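Unit 4 - Drive bays, cages and cabling
Handout for the bench session, revised February
Prepared by Charmaine Zwane, Edcombe computer servicing course

4.1 Scope

This unit covers 3.5-inch hard drives in a desktop tower case: how the drive is held, how it is connected, and the order of work for taking it out and putting it back. Laptop drives and M.2 modules are in Unit 6. Read sections 4.2 to 4.4 before you come to the bench.

4.2 Terms

Bay: the space in the case that takes one drive.
Cage: the metal frame that forms one or more bays. It may be riveted to the case or held by screws.
Latch: a plastic part, often brightly coloured, that locks a drive in place of screws. Also called a tool-less release.
Data cable: a flat, narrow cable between the drive and the motherboard, with a seven-contact plug.
Power cable: a bundle from the power supply. The usual colours are red (5 V), yellow (12 V), orange (3.3 V) and black (ground). Do not rely on colour alone - some supplies use all-black wiring.

4.3 Before removal

Shut down the operating system and switch off at the wall. Remove the mains lead. Hold the power button in for five seconds. Fit the wrist strap and clip it to bare metal on the chassis. Lay the case on its side if the cage is hard to reach when upright.

Record which motherboard port the data cable goes to. Students working on the Nowicki towers should use the port labels on the worksheet.

4.4 Removal

1. Pull the data plug straight out by its body. If it has a metal clip, press the clip first.
2. Pull the power plug. It is wider and usually tighter. Do not rock it from side to side, as the plastic key on the drive snaps easily.
3. Release the latch and hold it open.
4. Slide the drive out level, supporting it from beneath once half its length is clear.
5. Place the drive label side up on the antistatic mat. 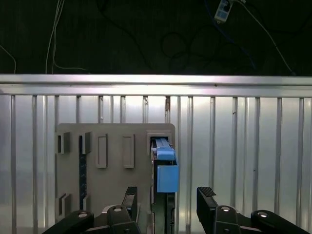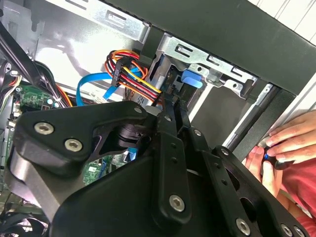 4.5 Refitting

Reverse the order in 4.4. The latch must close fully without force. If it stops short, the drive is not seated; withdraw it and start again. Connect power and data last, and keep both cables clear of any fan.

4.6 Written work

Answer in your own words, up to 50 words each.

a) Why is the drive supported from beneath in step 4?
b) Which connector carries 12 V, and on which wire colour?
c) A drive spins up but does not appear in the firmware setup screen. List the checks you would make, in order.

Hand in to Pieter Radebe before the next bench session.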